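Weiße Tische für alle: Monditz stellt seine Gemeinschaftswerkstatt um

Monditz. Die Gemeinschaftswerkstatt im früheren Postgebäude bekommt neue Arbeitstische. Bis Mai sollen die alten Werkbänke aus dem großen Raum verschwunden sein, an ihre Stelle treten breite Tische mit matten, weißen Platten. Geliefert werden sie von der Firma Flillberg, die nach eigener Darstellung damit »Ordnung sichtbar machen« will. Ob das gelingt, darf man nach den ersten Wochen bezweifeln.

Neun Tische sind bestellt, drei davon stehen bereits. Sie tragen die Modellbezeichnung Virk und unterscheiden sich von den alten Bänken vor allem durch die Farbe. Wo früher dunkles, zerkratztes Holz war, auf dem Leimreste und Sägespuren niemanden weiter störten, liegt jetzt eine helle Fläche. Der Werkstattverein verspricht sich davon, dass Nutzer ihren Platz nach der Arbeit sauberer hinterlassen. Auf Weiß sehe man eben alles, heißt es im Rundschreiben an die Mitglieder.

Sehen kann man tatsächlich vieles. Die Frage ist, wer es wegräumt. Das Rundschreiben sieht vor, dass jede Nutzung mit fünf Minuten Aufräumzeit endet. Diese fünf Minuten gab es auch vorher schon, sie standen auf einem Zettel neben dem Lichtschalter und wurden nach Kräften übersehen. Neu ist, dass die Zeit von der gebuchten Stunde abgeht. Wer 60 Minuten bezahlt, arbeitet also 55 und wischt den Rest. Im Verein nennt man das eine Klarstellung. Man könnte es auch eine Preiserhöhung nennen.

Auch der Blendeffekt, vor dem einige Mitglieder schon bei der Vorstellung der Pläne gewarnt hatten, ist nicht von der Hand zu weisen. Die Platten sind als matt verkauft worden, und im Prospekt wirken sie auch so. Unter starkem Licht sieht die Sache anders aus. Wer an einer Lötstelle sitzt oder eine feine Linie anreißen will, dürfte sich über helle Flecken mitten auf der Arbeitsfläche kaum freuen. Flillberg empfiehlt, die Tische »lichtgerecht auszurichten«. Was das in einem Raum bedeuten soll, dessen Steckdosen seit Jahrzehnten an derselben Wand sitzen, lässt der Hersteller offen.

Zur Frage der Kabel fällt die Auskunft ähnlich dünn aus. In der ursprünglichen Vorlage war von verdeckter Leitungsführung die Rede. In der überarbeiteten Fassung steht nur noch, Leitungen seien »nach Möglichkeit« von der Arbeitsfläche fernzuhalten. Eine Begründung für die Änderung findet sich nicht. Auf Nachfrage verweist der Verein auf die Kosten, nennt aber keine Summe. Die Kabelkanäle seien als Zubehör erhältlich und könnten später ergänzt werden. Später ist in Monditz ein dehnbarer Begriff, wie jeder weiß, der auf die Absauganlage wartet.

Bleibt das Argument der Sauberkeit, mit dem die Anschaffung vor allem begründet wurde. Im benachbarten Bolen, so wird gern erzählt, habe man mit hellen Platten beste Erfahrungen gemacht. Zahlen dazu liegen nicht vor, eine Auswertung wurde nie veröffentlicht. Bekannt ist lediglich, dass in Bolen zweimal täglich gereinigt wird. Vielleicht liegt es also an den Tischen. Vielleicht liegt es am Lappen.

In Monditz ist eine zusätzliche Reinigung nicht vorgesehen. Man setzt auf Einsicht. Auf der weißen Platte liegen ein schmales, dunkles Bruchstück und ein paar dunkle Krümel, und das Licht spiegelt sich bis in die Mitte der Fläche.

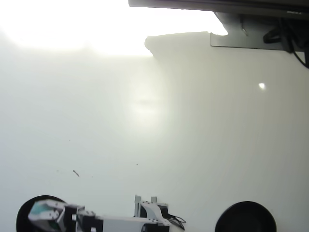 Man solle den Leuten doch erst einmal Zeit geben, schreibt ein Mitglied im Forum des Vereins, auf den alten Bänken habe man den Dreck bloß nicht bemerkt, und wer sich jetzt über Krümel aufrege, habe vorher jahrelang den Ärmel darin gehabt. Wegen ein paar Reflexen müsse man jedenfalls nicht zurück zum alten Holz, eine andere Lampe koste weniger als eine neue Werkbank.

Daran ist etwas richtig. Nur war von anderen Lampen bislang nirgends die Rede, weder in der Vorlage noch im Rundschreiben, und bezahlt werden müssten auch sie. Ungeklärt ist außerdem, wie die Platten auf Lösungsmittel reagieren. Flillberg spricht von einer »alltagstauglichen Oberfläche«, möchte Aceton aber ausdrücklich nicht zum Alltag zählen. Für eine Werkstatt, in der lackiert und geklebt wird, ist das eine bemerkenswerte Einschränkung. Der Verein rät vorläufig zu Unterlagen. Mitzubringen sind sie selbst.

Wer lieber auf Holz arbeitet, kann das noch eine Weile tun. Die verbliebenen alten Bänke bleiben stehen, bis die übrigen sechs Tische eintreffen. Danach sollen sie an Mitglieder abgegeben werden, gegen Spende und nur an Selbstabholer. Die Liste hängt neben dem Eingang aus. Nach Angaben des Vereins ist die Nachfrage groß.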